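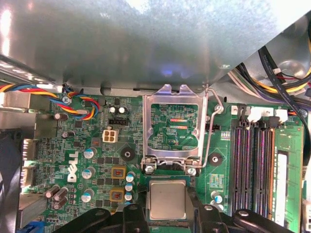

Gripper at the open socket, load plate up.

I've looked after the processor cell at Zomstead since July, and I have one opinion I'll argue with anybody over lunch: we spend far too long tuning software and hardly any time on fingertips. Ours are plain black fingers, and they wear. You can't see it by eye – you find it when the chip starts sitting a hair crooked in the grip and the cell stops and sulks.

Last quarter we logged 54 stops (I keep the log, so blame me for the handwriting). Ailbhe Moriarty went through them with me and we pinned 29 on worn tips. The usual answer had been to reteach the pick point, a 17-minute job that buys you maybe a day!

So I say swap the tips every 600 picks, worn or not, and check the wrist camera while you're in there. Yes, it feels wasteful. Yes, Fusus would love us to buy their calibration package instead. I'd still put the money in a drawer full of spare fingers – and label the drawer, please.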